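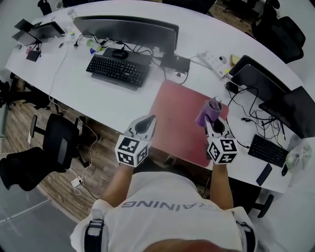
How to weigh in at your first bank fishing match

Posted Monday, December 14, 2020

You have paid your entry, drawn a peg next to a hawthorn bush and, against the run of form, caught some fish. Now somebody is coming along the bank with a set of scales and you would like to look as if you have done this before. It isn't difficult, but there are several ways to get it wrong and I have personally tested most of them.

What follows is how we do it on the Tolidum winter league. Other clubs have their own ideas, so read the rules on the back of your ticket. You will be the first to do so.

Before the whistle

Set your keepnet properly at the start. Stretch it out along the margin and peg the far end if the wind is up, so the fish have room. On Letum Water we use two nets, one for carp and one for silvers, with a limit of 50 lb in each. Go over and the extra doesn't count, however loudly you explain it.

Keep a rough running total as you go. A cheap clicker does the job. Most people guess low, partly from modesty and partly so the angler on the next peg will relax.

When the whistle goes

Lines out straight away. A fish hooked before the whistle counts if you land it within nine minutes on our rules, and you have never known time pass like it. Shout 'fish on' so your neighbours can be witnesses, whether they want to be or not.

Leave your nets in the water. I know you want to pack up. Put the rods away, fold the pole, eat the other half of your sandwich, but the nets stay where they are until the scales reach the peg next to yours. If you lift early, the fish suffer and the scalesman will say something to you in front of people.

At the scales

1. Clear a flat space behind your box. The tripod needs somewhere to stand and it will not balance on your bait tray.

2. Wet the weigh sling and hang it on the scales, then check the dial reads zero. If it doesn't, say so now. Saying so afterwards is called an objection and costs a fiver.

3. Lift the net by the rings, gathering the mesh as you go until the fish are in the last section. Never haul it up by the top alone. I did this in March at Painemal and got a bent ring and a wet leg.

4. Lower the fish into the sling, support the bottom of the net and tip gently. Anything over 14 lb goes in by itself.

5. Stand back while the dial settles. No leaning, no helpful finger.

6. Read the weight along with the scalesman, watch it written down, and sign the sheet. Once you have signed, 9 lb 2 oz is what you caught, even if you remember it as nearly twenty.

Getting them back

Carry the sling to the water's edge and hold it under until the fish swim out on their own. Throwing them back is grounds for disqualification at Mevton and for being talked about everywhere else.

If you have blanked

Say 'didn't weigh' and sign anyway. Half the section will be doing the same – December is like that – and you still get your points for turning up. Then go and help carry the scales. They are heavier than they look, and it gets you a fair view of what everybody else was using.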